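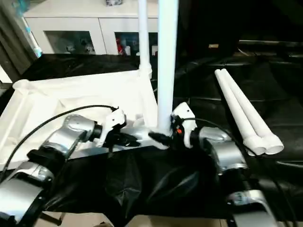

Volume 3, Number 51

About Brultance

Brultance develops two-arm assembly methods for light furniture and pipe structures. The Ranmont workshop employs 19 people in two groups: cell design, under Katalin Szalai, and control software, under Saturnino Zabala. Trial parts are mostly white PVC pipe and fittings, joined by push fit. Tables are covered in black to keep pale parts distinct from the background.

The workshop holds an open day each August. Demonstrations run at normal working speed, and the operator states the task before each run. Visitors stand behind the floor line and may ask for a step to be repeated. 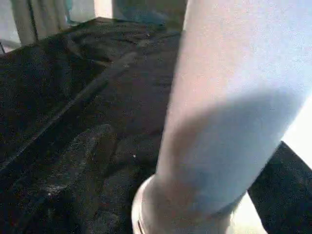 Femke Van Wijk wrote after the last open day that the repeated runs were more use to her than the talk, and asked that gripper force be shown on a screen next year. The request has been passed to the software group.

Chair work was added to the program at the request of visiting schools. A chair is handled upside down, with both grippers at the seat rim. 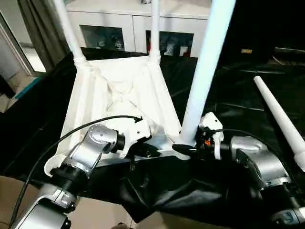

Group visits outside August are arranged by written request. The workshop floor covers 3,000 square feet and is on one level. Closed shoes are required. Technical questions go to Roos Lambrechts, school bookings to Annelies Dekker.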